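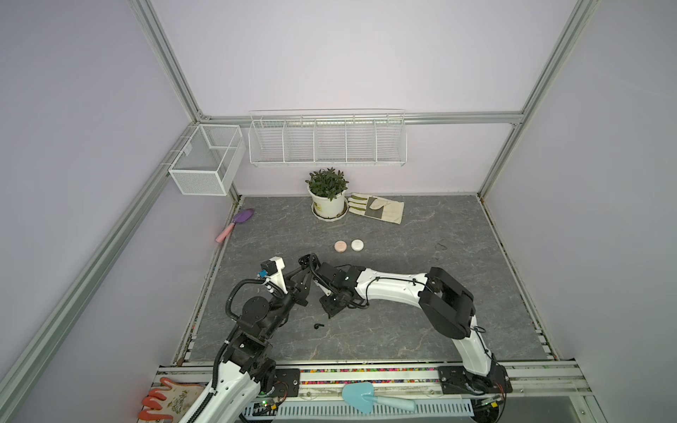
Compte rendu de la réunion du 8 février 2024

Objet : visite de l'atelier robotique de Nendov, préparation de la journée portes ouvertes

1. Approbation du compte rendu de janvier
Approuvé sans modification, la faute d'orthographe dans le titre étant jugée historique.

2. Retour sur la visite
Le groupe s'est rendu chez Nendov, à Grodonport. Le poste de jardinage à deux bras a retenu l'attention de tous, y compris de ceux venus pour le café. La plante verte en pot blanc a été unanimement admirée. Une question sur les deux transplantoirs, le bleu et celui à manche rose, a occupé 20 minutes. Aucune préférence officielle n'est arrêtée.
La caméra montée sur le bras gauche a suscité des demandes de précisions. Nendov enverra une note technique — courte, a-t-on insisté.

3. Portes ouvertes
Santoro propose d'accueillir le public par groupes. Jauge fixée à 100 visiteurs sur la journée, après un débat où le chiffre de 48 a eu ses partisans. Le poste de jardinage figurera au programme. Le commentaire devra tenir sans le mot « révolution ».

4. Budget
Le devis de Gateck pour la signalétique s'élève à 1 515 euros. Il comprend des flèches. Un second devis sera demandé, avec moins de flèches.

5. Divers
Il est rappelé que les questions au démonstrateur se posent après la démonstration. Ce rappel figurait déjà au compte rendu précédent.
La date de la prochaine réunion sera communiquée par courriel.

Séance levée à l'épuisement de l'ordre du jour et des biscuits.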